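Working notes, two-arm folding cell, Fodville
Kept by Mwajuma Kombo. Add your initials if you write in here.

Went through the bench rules with Mutua and Subira before lunch. The old sheet had grown to two pages and people were reading the first half of it. We got it down to what we do every time.

Rules as they stand now:

Speed stays at 30 percent for any new fold sequence until it has run 15 times without a stop. After that 70 percent, no higher with a person inside the tape.

One person on the stop button, hand near it, not typing. Mutua wanted to allow typing during replays. We said no for now.

Both arms go to park before anyone reaches onto the bench. Park means parked on the screen and checked by eye. Kimutai got his sleeve pinched last month on an arm that was only paused - no harm done, but it is in the incident log and should be read by anyone new.

Cables at the wrist get looked at before the first run and again after any bump. Look for rubbing where they bend. If a connector has been pulled, reseat it with power off and write it down.

Wipe the finger pads at the start of the session. Lint builds up and the grip changes.

A dropped garment counts as a failed run. Do not straighten it by hand and carry on. This was the one we argued over longest. Subira had found 4 runs marked good in the Jallen set where someone had fixed a corner partway.

Still open: who signs off a change to the keep-out zone between the two arms. Begoñe says it should be two people. I agree but we are short most afternoons.
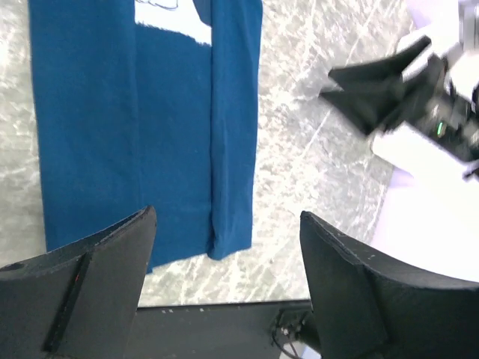
Fodville, December

Blue garment on the marbled surface, folded lengthwise, both grippers over the bench. Long narrow folds like this are where the arms come closest, so the keep-out check gets run on them first. Subira is adding that to the sheet. Ask Kimutai for the Ondent pad spares, we are on the last pair.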